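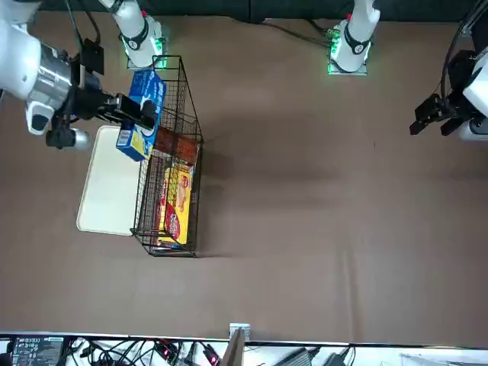 Fig. 1 – Panier noir en fil métallique, boîte bleue et jaune tenue au-dessus, boîte jaune à logo rouge au fond.

Bililura-courses, LISEZMOI

Jeu de données sur le rangement d'épicerie en panier. Des boîtes, des paquets, un panier, une table brune. Version de février, encore en chantier.

Contenu
40 séquences « remplir le panier »
35 séquences « vider le panier »
92 articles dans la liste (articles.csv)

Articles
Surtout du carton : boîtes rigides, format placard. Quelques paquets souples. Emballages pleins, jamais ouverts avant la séance. Les boîtes enfoncées sont remplacées, sauf dans la série Rantala – là on a gardé les abîmées exprès.
Les marques restent visibles, pas de floutage.

Rangement
Article posé à plat si la place le permet, face imprimée vers le haut. On accepte de travers, on accepte sur la tranche. Un article qui dépasse du bord = noté « debordement » dans la colonne etat.
Empilage : 2 niveaux maximum.

Annotations
Une ligne par article déposé : nom, ordre, position dans le panier (haut, milieu, bas), etat. Le haut, c'est le côté de la partie relevée. Attention, dans le lot Miveo haut et bas sont inversé, à corriger au chargement.

Problèmes connus
– codes-barres souvent illisibles, ne pas compter dessus pour identifer les articles
– deux noms pour le même paquet de café, fusion à faire
– le grillage gêne la lecture des emballages vus de côté
– lot Hornstead : colonne ordre vide

Licence : usage recherche, voir LICENCE.txt. Erreurs à signaler dans le suivi du dépôt, avec le numéro de séquence svp.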